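Workshop > Notebook > Finishes

May 27, 2022
Entered by Birsen Bilgin, Loscombe workshop

Subject: drying of linseed oil paint, second series. The purpose of this entry is to record the condition of the panels primed in March and to set out the work that remains.

The panels coated with Toprak red earth have reached a firm surface and accept light sanding. The panels coated with the gray remain tacky at the corners. Meinrad Brunner attributes the difference to the pigment. I consider the oil more likely, as the gray was mixed from a newly opened can.

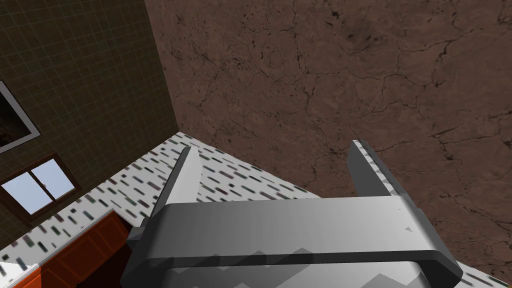

Gray gripper, fingers open, over brown floor.

Room humidity was recorded at 57 percent. The north shelf is to be kept clear until the gray panels have been moved. Haris Nikolovski has requested that lids be wiped before closing; skins were found in 3 cans.

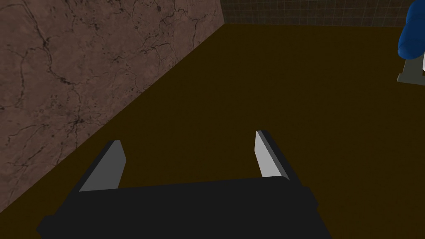
Black gripper, open position.

Remaining work: apply the second coat to the red panels, thinned as in the first series, and repeat the thumb test on the gray after 2 weeks.

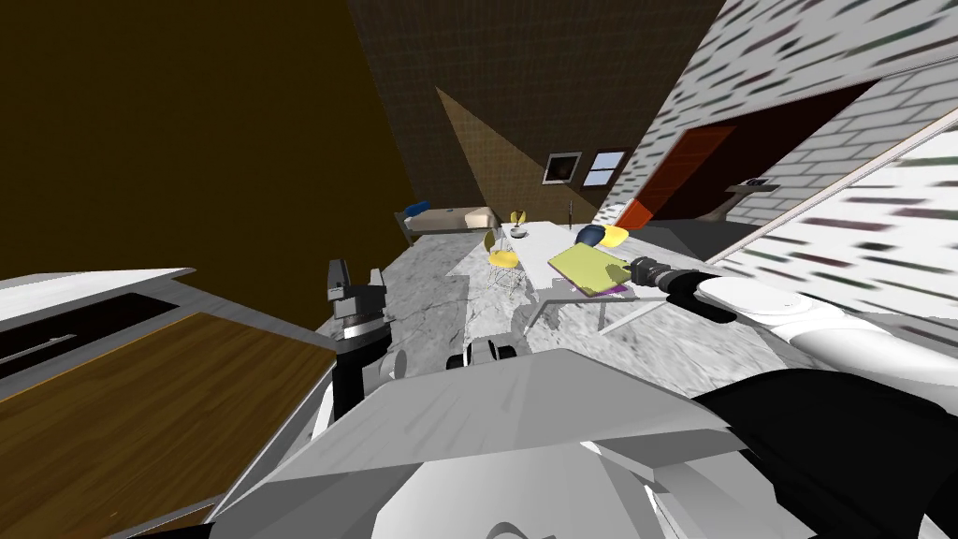 The thumb test is to be made at the center of the panel and again at one corner, with both results entered. Aslı Erdem will hold the key to the solvent cabinet.

Recent entries
Brush cleaning, revised procedure
Hostildale sash samples
Putty trials, first series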